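In praise of the boring replay tool

I have been writing software for robot arms long enough to have gone through several fashions, and in all that time I don't think I have ever heard anyone at a dinner ask about the replay viewer. They ask about the model, how big it is and what it was trained on, and I answer as best I can and then go home and think about the viewer. So forgive me if I use this page to say something kind about it.

Ours is called Dromavik. Graça Nogueira wrote the first version in June because she was fed up with squinting at log files, and it does one humble job. You give it a recording of a person doing a task with a pair of hand-held grippers, and it plays the camera picture alongside the gripper positions and the jaw openings, all on one clock. You can drag the slider back and forth to your heart's content. It has 12 keyboard shortcuts and I use perhaps three of them.

Before we had it, we trained on whatever came in. Small-parts work is the worst for this, picking little discs out of a dish and putting them into a sorting tray, where a few millimetres is the whole job. Our policy kept closing its jaws a moment too early, and we spent a good while (longer than I'd like to admit to Afonso Quintela, who pays for the computers) fiddling with learning rates and adding layers.
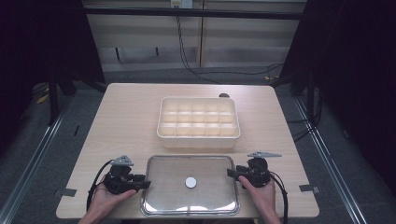 Then one afternoon Graça sat down with a batch of 500 recordings and simply watched them, with a pot of tea. In 154 of them the jaw signal ran ahead of the video. It was a timestamp fault in our own recorder, and the policy had learned it faithfully, bless it. The fix was 8 lines long.

I tell this story to younger colleagues rather often, and I can see them waiting politely for the clever bit. My feeling is that a team should spend its first month on the means of looking at its data, and should let its best programmer do it, too. At Vostside, where I worked before, the viewer was given to whoever was free that week, so it crashed on long recordings and people stopped opening it. I was as guilty as anyone.

Afonso disagrees with me, I should say. He thinks automatic checks ought to catch this sort of thing and that watching recordings doesn't scale, and he's quite right that I can't sit through everything. We do have checks now, a little package called Barreto that compares the clocks before anything goes near training, and I'm very fond of it. But every check in it began with a person noticing something odd on a screen and saying "hang on, go back a bit".

Graça wants to add side-by-side playback next, so that you can see two attempts at the same task together. I've asked for bigger buttons.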